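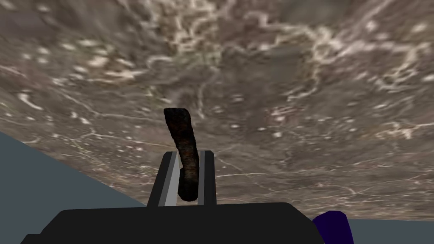 Gray-brown stone texture with pale veins

How to set up a birthday fundraiser for a children's charity

I've done this two years running for Meredith House, where my nephew stayed while he was in treatment, and I'm hooked! It takes maybe an evening to get going.

First, call or email the charity before you do anything else. Ask if they have their own giving page (ours runs through Edeo) and how they want their name written. I skipped that the first time and had to redo every invite, ugh.

Next, pick a goal you can picture reaching. I went with $120 and bumped it up once we passed $91, and people seemed to love pushing it along.

Write your story in 5 sentences or so. Keep the child's diagnosis out of it unless the parents say yes, and let them read it before it goes live.

Then make the first donation yourself, even a tiny one, and text a few close friends before you post it anywhere public. My buddy Ronaldo Barredo gave within minutes and shared it with his whole softball team.

Mine closes at the end of June. Thank people as the gifts come in, by name if they're okay with that, and save the receipts email.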